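Bed Linen for Small Bedrooms: An Interview with Beverley Kershaw

Beverley Kershaw has run the household textiles service at Histedwood for most of her working life. The service advises tenants and landlords on bedding, laundering and storage in small furnished rooms. We spoke on a Tuesday in her office, between two deliveries, and the conversation kept returning to the same subject: what happens to a bed cover after it leaves the store.

She began with weight. "People buy a cover by its pattern and never ask what it weighs when it has water in it," she said. "A domestic machine has a limit. If the drum is packed, the detergent doesn't reach the middle of the load, and the rinse doesn't either." Her rule is that a bed cover is washed alone. A second, lighter cover can go in afterward.

Kershaw keeps a ledger of the covers that pass through the service. There were 340 entries when she last ruled off a page, and 124 of them were returned for seam failure. The fabric itself had failed in far fewer. "The cloth is usually fine," she said. "The thread gives way, or the seam allowance was cut too narrow to begin with. On a pieced cover I want a quarter inch and I want it pressed to one side. Pressed open, the stitches carry the load by themselves."

She distinguishes between covers that are pieced and covers that are printed to look pieced. A printed cover has fewer seams to fail, but the color sits on one face and wears along the folds. A pieced cover spreads its wear unevenly, as each fabric in it shrinks at its own rate. "Wash the fabrics before you cut them. If you bought it finished, wash it cool and accept some puckering."

On thread count she was brief. She does not use it for covers and said that 80 washes is a better test than any figure on a label.

Most of the rooms she visits have no linen closet. Bedding is stored on the bed, on a chair or on whatever low surface stands nearest the headboard, and she has stopped arguing against it. Her advice is now limited to airflow. A folded blanket should not be pushed tight against an outside wall, and a stack should be turned over every few weeks so that the bottom piece comes to the top. In July she suggests running a small fan across the mattress for an hour with the covers folded back.

Her colleague Vignesh Venkataraman, who handles the inspections in Tarkport, joined us for the last part of the conversation. He raised the question of layering.

"Two thin layers do more than one thick one," he said. "You can wash them separately and dry them indoors. The thick one sits on a rack for 2 days and smells of it."

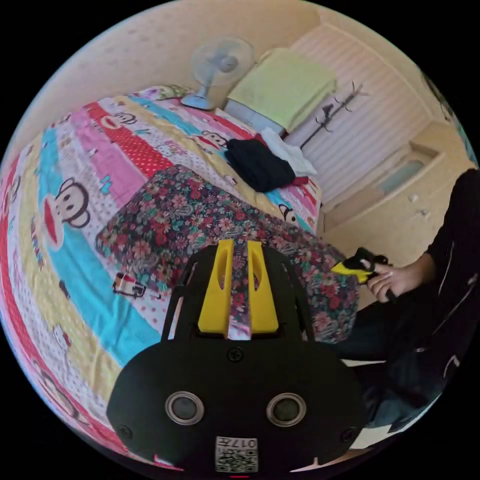

4 min read

Venkataraman prefers a dark floral for the upper layer, navy or something close to it, and has no objection to putting it over a bright striped cover with cartoon monkeys on it. Kershaw agreed on the practical point. The upper layer gets handled, sat on and pulled about, and a dense print on a dark ground hides marks between washes. Red and pink patches are the ones she tests for bleeding — a damp white cloth held against each for a minute, then checked in daylight.

They differ on clothes left on the bed. Venkataraman regards it as normal use and plans for it. Kershaw would rather see a hook or a rack within reach of the mattress. "Zippers and rivets snag a pieced top," she said. "I repair the same corner over and over, and it is the corner where the jeans go."

Her next project is a repair sheet covering three stitches: ladder, whip and a plain backstitch. The draft is with Maureen Oakley in Andivthorpe, who has asked for larger diagrams.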